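Saltstead Makers Help > Robotics > School and Club Projects

Robot arm drops or twists the CPU when placing it in the socket

Posted by dgirard_club, 28 Feb 2026
Tags: grippers, pick and place, student project, fixtures

I help run an after-school robotics club and our students have picked PC assembly as their project for this year. The goal is for the arm to take parts from a fixture plate and put them into an old desktop tower. So far that means memory and the processor. We are using old machines that were headed for recycling, so nobody minds if we break a few things, but we only have two boards with good sockets left and I would like to keep them that way.

Memory is going fairly well. The students printed holders for the parts and the arm picks up a stick from its slot, moves over the case and pushes it down. It goes in on most tries.

The processor is the problem. The gripper picks it up by two opposite edges. It comes off the plate fine. Then somewhere between the plate and the board it rotates a little in the fingers, and by the time it is over the socket it is no longer square to it. The program doesn't know this, so it lowers the chip as if it were straight. We logged 69 attempts over the last few meetings and the chip ended up seated properly in 7 of them. The rest were either crooked or dropped short.

Things we have tried:

Slowing the arm down. Helped a little with drops, did nothing for the twist.
More grip force. Made the twist worse, I think.
Rubber tape on the fingers. The chip stuck to the tape when the fingers opened.

The tower lies on its side on the table with the side panel off, and the parts plate is to the left of it. We have not moved either one since we set the positions.

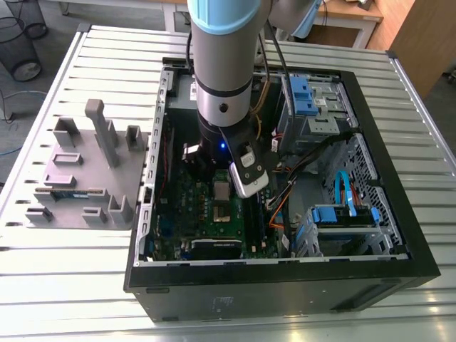
Carter Thibodeau
More force making it worse is your clue. If the two fingers don't press at exactly opposite points, squeezing harder turns the part. Think of pushing a book across a table with one finger on each side, and the fingers not lined up. The book spins until they are. Your chip is doing the same thing, and it will do it every time until you fix where the fingers touch.

I would do this in the following order.

First, take the computer out of it. Have the arm pick the chip up, hold it for a minute over the plate, and put it back down in the same place. Run that until it is boring. If the chip is turned when it goes back, the trouble is in the grip and has nothing to do with the socket or the travel.

Second, check that the pocket on your plate holds the chip square to the fingers before they close. A printed pocket with too much play will let it sit a little differently each time. Reprint it tighter, with a small slope on the inside walls so the chip slides down to the same spot.

Third, fit wider fingertips. A narrow tip gives you one point of contact, and a part can pivot on a point. A flat pad on each side, up to the full width of the chip, resists that. Print them in something a bit soft if your printer can handle it. Plain hard plastic will work if the faces are truly parallel.

Fourth, only after all that, go back to the socket. Check your approach height and come straight down for the last part of the move. Don't push at all. A processor should drop in under its own weight once it is lined up, and the lever does the clamping. Make sure the students know that part is different from memory. With memory you press until it clicks. If they copied the memory routine for the processor and changed the positions, look for a leftover press step, because that will wreck a socket quickly.

Also write down which way round the chip goes. There is a small triangle on one corner of most of them and it has to match the mark on the socket. We had a team with a perfect routine that put the chip in a quarter turn off.

polia_77
Just use a suction cup. Way easier than fingers for a flat chip. Any cheap vacuum pump will do it.

dgirard_club
Thanks, both. Suction came up at the start but the students want one gripper for everything, and we would need a tool changer to switch. We may come back to it in July when we have the room for longer sessions.

Carter, I did find a press step left in the routine. It is gone now. I have asked the two students who do the fingertips to draw up wider ones.

Trokum
I coach a club that did a similar project, and I agree with most of what Carter wrote. I would add a couple of things.

Look at your gripper from close up while it is holding the chip, from the arm's side and not from across the table. We wasted a lot of time watching from a chair.

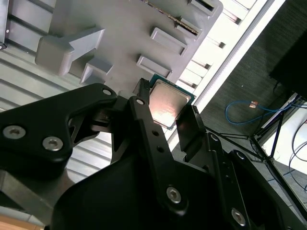

Fingertips are where most student teams go wrong, and it is usually because each one gets designed separately. Somebody makes the left one, somebody else makes the right one, and they never get checked as a pair. If one is a narrow prong and the other is a flat paddle, as you have there, the wide side gives the chip a face to lie against and the narrow side gives it a point to swing on. Make both from the same file and mirror it if you need to. I would also keep ribbing on the tips very fine for this job. Coarse ribs are good for grabbing a cable or a bracket, but the edge of a chip is thin and it can settle between two ribs at an angle.

Next, put a regrip station on your plate. It is a shallow square pocket where the arm can set the chip down, let go, and pick it up again right before going to the board. The pocket straightens it out. It adds a few seconds to each cycle and it let us leave our original fingers on for half the season. Put it on the side of the plate nearest the case so the last trip is short.

For the log, have the students write down what kind of failure it was and not only pass or fail. Ours used three columns: turned, dropped, and wrong height. Once they did that they could see that almost all of our bad runs were in the first column and they stopped changing the speed settings.

One more small thing. Keep a dead processor for practice and mark it with paint so it doesn't get mixed in with the good ones.

dgirard_club
The regrip pocket is a good idea and we can print that before the next meeting. I will have them do the mirrored tips as well. Will post the new numbers when we have them.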